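Cataloging the Egilsson Box – Uniform Items and Papers
Student project report, Museum Methods
Montserrat Carretero
July 23, 2026

Project was to take one uncataloged box from the town history room and get it to the point where somebody could search it. I got the Egilsson box. Mostly uniform parts, some paper.
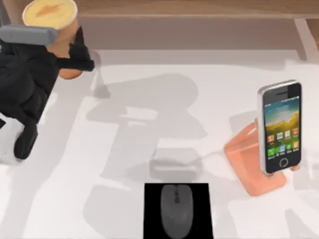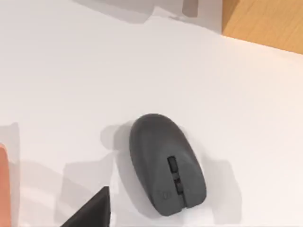
Vol. 4, No. 11 – page 15

1. What was in the box

One wool service tunic, olive drab. One overseas cap. A canvas belt with the buckle missing. A tin with collar disks and loose buttons in it. Letters tied with kitchen string, a pay book, and a menu from a Thanksgiving dinner in November 1918. The old accession slip only says "Egilsson, army things, 1116" and nothing else. No donor name, no date of gift. I kept 1116 as the parent number and numbered the pieces under it.

2. How I did it

Read the letters first. Probably the wrong order but they gave me the unit company and a hospital stay, and after that the sleeve marks on the tunic made more sense. Then measured everything flat, wrote up condition, took the metal last. Gloves for the metal, clean hands for the paper.

Entries follow the same pattern all the way through – what it is, what it's made of, marks, condition, then a short history of the person. I tried to keep the history part seperate from the object part. In the first draft they got mixed up and I was saying things about the tunic that I only knew from a letter.

3. Sample entry

1116.4 Tunic, enlisted, olive drab wool. Stand collar, hook and eye closing at the neck. Four patch pockets, flaps with one button each. Left cuff has a single gold chevron, point down, machine sewn in a thread that does not match the rest. Moth damage at the right hem and under the collar. Lining torn at the left armhole, old repair in black cotton. Name "Tukley" in ink inside the collar, faded.

4. The name problem

Box says Egilsson. Tunic says Tukley. Letters are all signed Egilsson and two of them mention a Tukley from the same company who was in the next bed. So either he came home in the wrong coat or it was given to him, or the families mixed things up later on. I can't settle it. The entry says "associated with" for Egilsson and gives the collar name as it reads. The single chevron could be for a wound, which fits both men if both were in the hospital.

The pay book helps with dates but not with this.

5. Things that went wrong

Lost most of a day to the collar disks. Two have a maker's stamp I read as Zusetti, then as Pakisard under the stronger lamp, and I now think they are two different makers. Both are entered with a question mark. Did not polish anything.

Also numbered the letters by the order in the bundle and then found the bundle was not in date order. Left the numbers, added a date column. Three letters have no date at all and are placed by what they talk about.

6. Still to do

Buttons not sorted. Tunic needs a padded hanger or a bigger box, its folded right now and the fold goes straight across the chest. Check the county discharge records for both names. The menu has signatures on the back, maybe half are readable, and if Tukley is one of them that should go in his file to.

Condition sheets and the full list are in the binder behind this report.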